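Notebook – equipment plan, hand-held grippers, folding work
May, started 7:40 am, O.B.

Budget due to Sqalli by lunch so writing this down fast. Ask is for the next block of cloth work in homes: beds, trousers, shirts, later towels. Current kit is OK to start on but no spares for anything, and two people on one bed means both tools are tied up. 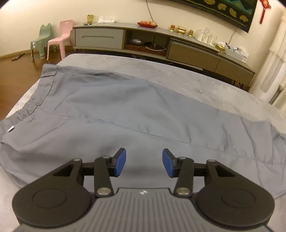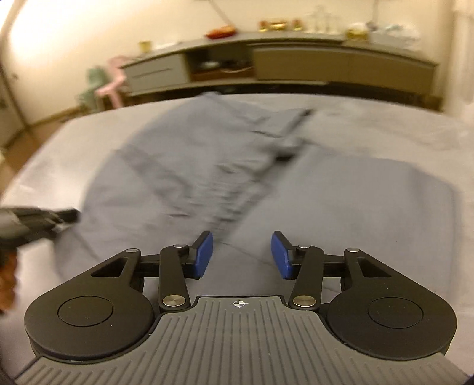 1. Finger pads
Blue rubber, top of the list. Want 90 on the shelf before the block starts. Ballton has them at 402 for the lot, shipping in. Inel is cheaper per pad but wants a bigger minimum order and won't say which hardness. Go Ballton. Asked them for two hardnesses in the same box – no answer yet.
Softer pad probably better for waistbands, elastic bunches up and the hard ones skate over it. Only my feeling, have not measured. Do that before ordering the second batch.

2. Pivot pins and linkages
Do not buy whole linkages again. Last time we replaced a full arm for one sloppy pin, silly money. Pins plus the little press tool from Inel. Need the drawing number, Oddur has it somewhere (Oddur – please put it in the shared foldr, not in your mail).

3. Third gripper
Quote from Pusarora, 1,741 complete, with case. Lead time five weeks, so if it isn't ordered this month it's no use for this block. Reason for a third: one on the charger or the bench while two are out. Right now a dead unit stops a whole morning.
Want in writing:
– same grip opening as the ones we have
– same mounting holes
– pads interchangable with the Ballton ones
If any of these is a no, forget it and rent.

4. Rent instead?
Pusarora rents by the week. Did the sum on the back of the delivery slip, rental wins up to six weeks and loses after. Block is planned at eight and those always slip. Buy.

5. Small stuff, not quoted yet
Spare batteries, short cables, a decent hard case for the old units. Lint roller for the pads, blankets shed. Laundry bags. Clothes: more trousers in other colors, gray-blue on gray bedding is hard going when you check footage at speed. Thrift store, petty cash.

Money
Ceiling from Sqalli is 3,164
Third gripper 1,741
Pads 402
Leaves 1,021 for pins, press tool, batteries and the rest. Tight but OK if the press tool stays under 300. No room for a second order of pads, that goes in the next request.

Open
– Inel pin price, call after 2 pm
– Ballton hardness question
– Does Sqalli want the rental sum attached? attach it anyway
– Oddur to check the spring tension on the old pair before we decide they can last eight weeks

11:15 – sent items 1 and 3. Pins to follow when Inel picks up the phone.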